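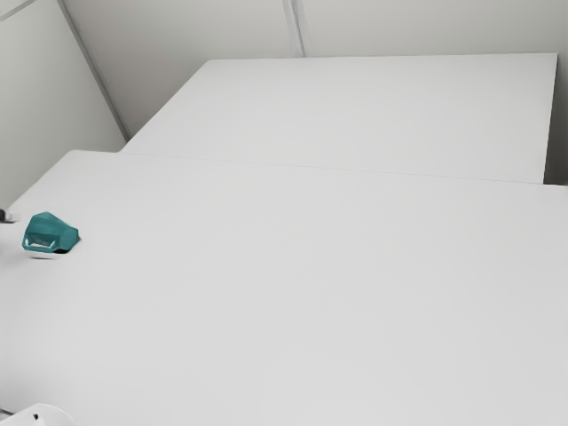 2 min read

I have followed Erutton through some long winters, and I'll say it plainly (and with love!): we should keep Liette Després. Yes, Volton will come back with more money in September, and yes, the club could use it. But she is 17, she reads a game like someone twice her age, and the whole stand leans forward when she gets the ball.

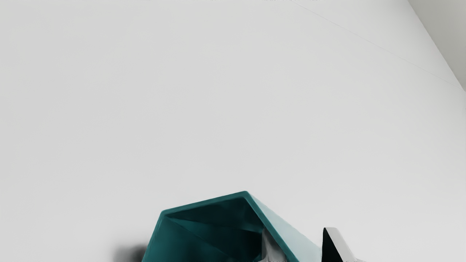 Guthrie let their best winger go too early and spent two seasons looking for another. I'd hate to watch us do the same, so please, give her one more year.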